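Home | Downloads | Setup | Support
We use cookies. Accept / Settings
November 17, 2022 -- Ha-neul Ki

4. Comparing input tools (Drollano guide)

1. Clear middle of table. Cup and flowers stay out. Handheld first, screen awake before you start.

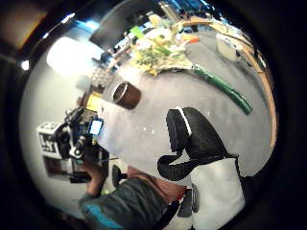
2. Now gloves. Cube on back of each hand, both facing the fixed camera. Same vase, same flowers for every run.
Caution: keep cables clear of teh vase. 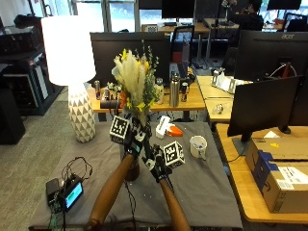
3. Tool pass, glass vase. 8 runs per rig.
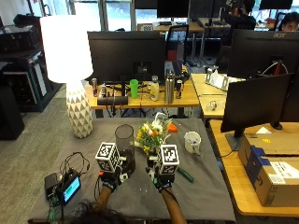 Log grip slips per rig, not per operator. Green-handled tool goes in the right hand, vase in left -- dont swap halfway. Save as Vadivow 2.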